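Tips for Recording Good Paper-Handling Examples at the Kitchen Counter

Posted December 2021 by Dexter Pruitt

When I first set up a little arm on our counter to gather examples for a learning system, I thought the hard part would be the software. Well, the software gave me one bad evening and then it was fine. What has kept me busy ever since July is paper – plain old sheets of paper and thin card, which are about the most stubborn things you can ask a gripper to pick up. A few readers of my other household pages have written to say they are trying the same thing at home, so I have put my counter habits together in one place.

Start with the surface. Wipe it with a barely damp cloth, then go over it again with a dry one, and give it a good 10 minutes before you lay any paper down. A sheet on a damp counter clings like wallpaper, and you'll end up with a whole batch of examples where the arm pokes at something that was never going to lift. Crumbs are just as bad the other way, of course, and a grain of sugar under a corner makes the job far too easy.

Choose strong, plain colors to begin with. I keep a folder of six sheets, red being my favorite, and I swap them as I go. White paper on a pale speckled counter is a fine thing to learn eventually, but I would leave it for the second week, when you have the rhythm of it and can tell a poor run from a good one without squinting. 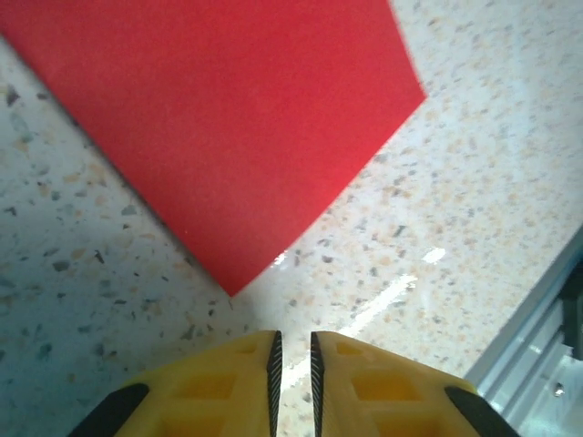 Come in at a corner, and come in slowly. If the two fingers are lined up with the tip before you close them, you have a little room for error on either side, and the recording is much easier to learn from than one where you wander about hunting for the edge. I like to stop for a breath just short of the paper, then go in. My sister says I hold my own breath too, and she may be right!

Turn the sheet between tries. It is so tempting to put it back exactly where it was (I did this for an entire Saturday) but then the system learns one spot on your counter and nothing else. A quarter turn, a few inches left, now and then a good careless toss – all of that helps. Let the edges curl a bit as well. A sheet that has been handled all morning behaves quite differently from one fresh out of the pack, and you want both.

Keep an eye on glare. A polished counter throws back whatever lamp is nearest, and the bright patch moves as the day goes on. I record some runs with the blind down and some with it up, and I write which is which in a notebook.

Don't throw away your fumbles, either. I label them Aasen, after a very clumsy cat we used to have, and the clean ones go under Maltach, which was the better-behaved one. Save them in separate folders and decide later what to use.

As for how many you need, I stopped at 400 for the corner lift, done in short sittings over six evenings. Rest your hands in between, keep the pads on the fingers free of dust with a dry toothbrush, and put the paper away flat under a heavy cookbook when you finish for the night.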